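December. Official diary of the visit to the Rolland automation hall, morning session.

The delegation was received at the main entrance and issued badges. Mr. Killian Lebrun gave the welcome on behalf of Groteo and outlined the program. He stated that the hall has been open to outside parties for 4 years and that 451 visitors were received in the last of these. Safety instructions were read aloud and each member signed the register.

The first part of the session concerned the Wililix software. Mr. Lebrun explained that every task is rehearsed in simulation before any floor time is granted. The present rule calls for 200 simulated runs per task. Our side asked who approves a change to that figure and was told that the matter rests with the Pretard office. A written answer was requested.

We then moved to the screens, where the two-armed model was shown at work from its own viewpoint.

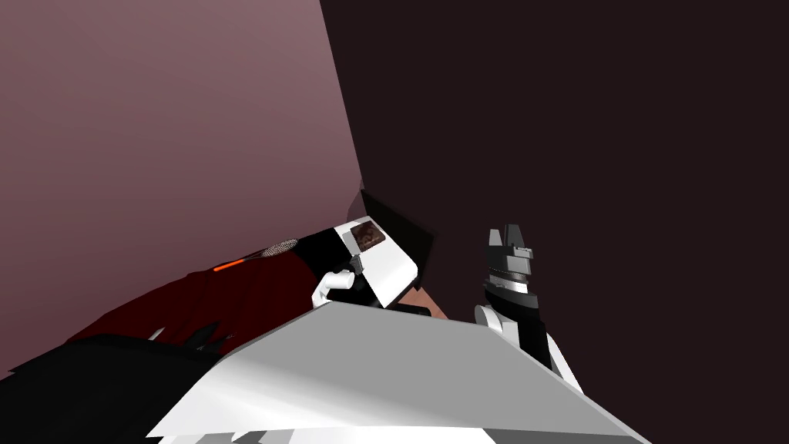
Discussion turned to training. Operators at the hall receive 20 hours of instruction before they may work alone, and the course ends with a supervised shift. Our delegation considered this adequate for our own shop, subject to a review of the night schedule.

Coffee was served at 10:30. The loan agreement was not discussed. Copies of the course outline are to be sent to us by mail.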